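Party Planning Board > Themes & Decorations > Backyard movie night for a 10th birthday, need activity ideas

Started by marigold_mess

Okay party people, I am SO excited about this one and I need your brains! My oldest turns ten in August and she has asked for a backyard movie night. Sheet on the fence, popcorn bar, blankets everywhere, the works. I've already got the invitations drafted (they look like old cinema tickets, with a little tear-off stub) and a color scheme of navy, cream and gold.

My problem is the stretch between drop-off and dark. In August we don't get a decent picture on the sheet until pretty late, and I have 20 kids coming. What do I do with them for all that time? I've got trivia and a guess-the-drawing game penciled in so far. Budget for the whole party is $800 and I would love to have some of it left for cake.
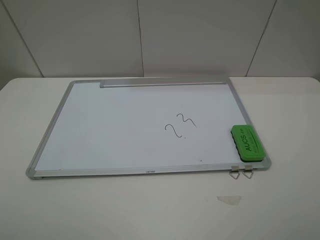 marigold_mess
Party Regular
Posts: 116
Location: Pleltdale

Oh, and I forgot to say, our yard is long and skinny with a slope at the back. The flat bit is up by the house, so that's where the food goes. The screen goes on the left fence unless someone talks me out of it.

----

Reply from Remzi Kocabaş
Super Host
Posts: 2,828

Guess-the-drawing is a great pick for that age! We did it with movie titles for my nephew's party and they would not stop. Two teams, one kid draws, and everyone yells. My only tip is to write the titles yourself and keep them to movies that came out while these kids were alive. I put in a couple of my own favorites and got blank stares.

For the rest of the time I'd do a "concession stand" where they earn play money and spend it. They can earn it by answering trivia, finding hidden ticket stubs in the yard, whatever you like. Then they "buy" their popcorn, candy and drinks. It eats up a ton of time and they love being in charge of their own snacks.

----

Reply from tinsel_and_tape

I'm going to disagree with Remzi on the play money, sorry! We tried that at a carnival party and two of the kids ended up with nothing and were in tears by the cake. At ten they keep score of everything. I'd give every kid the same roll of tickets at the gate and let them spend those.

Love the ticket invitations, by the way. Are you printing them at home?

----

Reply from Remzi Kocabaş
Super Host
Posts: 2,828

Fair point, but I think it depends on the group. Ours were fine because everybody started with a few coins and the prices were tiny. Earning some of it is half the fun for them! Maybe meet in the middle: same roll of tickets for everyone, plus a handful of bonus ones for the hunt.

----

Reply from marigold_mess
Party Regular
Posts: 116

Ooh, I like the middle version. Same roll for all, bonus tickets hidden in the yard, and I'll keep a stash in my pocket for anyone who doesn't find any. Sold!

@tinsel_and_tape yes, at home, on a cream cardstock from Fliltlow. It's thick enough to feel fancy and it still goes through my printer if I feed it one sheet at a time. The perforated stub I'm doing with a little rolling cutter – very satisfying, I did a whole test batch last night just because I couldn't stop.
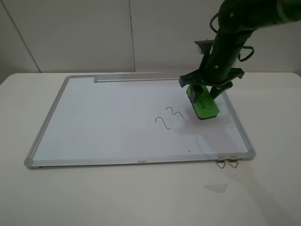 So the running order now goes: arrive, get your ticket roll and pick a blanket spot, ticket hunt down the slope, drawing game, concession stand opens, cake, movie. I'm wondering whether cake should come before or after the stand. If they fill up on popcorn first I'll be eating birthday cake until Halloween (not the worst thing).

Also, has anyone used the Tremow string lights? I want warm white along the right-hand fence, and I need to be able to switch them off once the movie starts.

----

Reply from Ekrem Özkan
Member

Cake first! Sing while you can still see everyone's faces and get your photos in the good evening light. Then open the stand and let them carry the popcorn straight to the blankets. We did it the other way round once and every candle photo came out as a black square with a dot in it.

We have the Tremow lights on our patio. Nice warm color. The cord between the plug and the first bulb is short, so measure before you buy.

One more thing, about the fence. If your left fence faces west you'll have it in shade early, but if it faces east the last of the sun will be right on your sheet. Go out there one evening and look.

----

Reply from tinsel_and_tape

Seconding cake first. I'm less sure about blankets only, though. On our lawn the grass gets damp once it's dark and I had a row of soggy kids. A cheap tarp under the blankets fixes it.

----

Reply from marigold_mess
Party Regular
Posts: 116

Tarp is on the list, cake is moved up, and I just went out and stood by the fence like a weirdo. Sun is full on it! So the screen is going on the right and the lights on the left.

Next question, while I've got you all. I'm ordering the cake from Aydoğan, the bakery by the station, and my daughter can't decide between a popcorn bucket and a film reel. The bucket is taller and cuter but I have no idea how you slice one for 20 kids. Has anybody here ever cut a bucket cake?

----

Reply from Ekrem Özkan
Member

Film reel. Flat, easy to cut, and easy to get home in the car. Put real popcorn around the bottom and she gets both.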